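Nultis releases Nolteler 2.0, planning software that learns from hand-held grippers

PINDENSTEAD, Tuesday, February 16, 2021

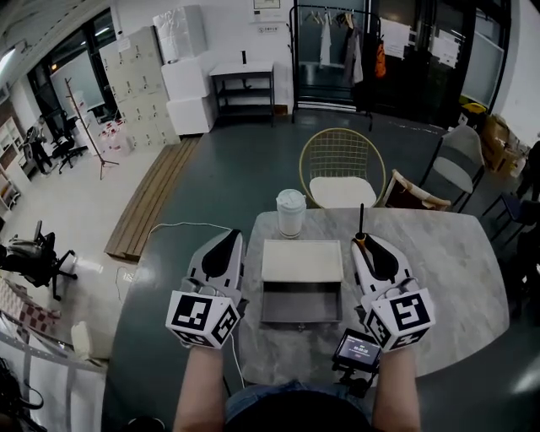
What is new in this version

Nultis today released Nolteler 2.0, its software for turning hand-held gripper recordings into motion plans for robot arms. It reads the square printed markers on each gripper and works out where both hands are through a task, such as opening a small drawer on a tabletop.

The new planner handles two arms at once. It was tested on 1,442 recordings, and 251 of those were set aside to check the tracking. Users can now trim a recording, relabel its steps and replay it in the same window.

"People were spending their afternoons fixing marker dropouts by hand," said Wael Benmoussa, head of software at Nultis. "We rewrote that part first."

Nolteler 2.0 is a free upgrade for current licence holders. Support for Kofler controllers is planned for August.

Comments (2)

mgrey: Does it still need a separate calibration file for each gripper?

Nultis support: Yes, one per gripper. Your old files will load.

Related
Nultis opens Pindenstead office
Nolteler 1.4: bug fixes and colour themes
Kofler driver preview: how to apply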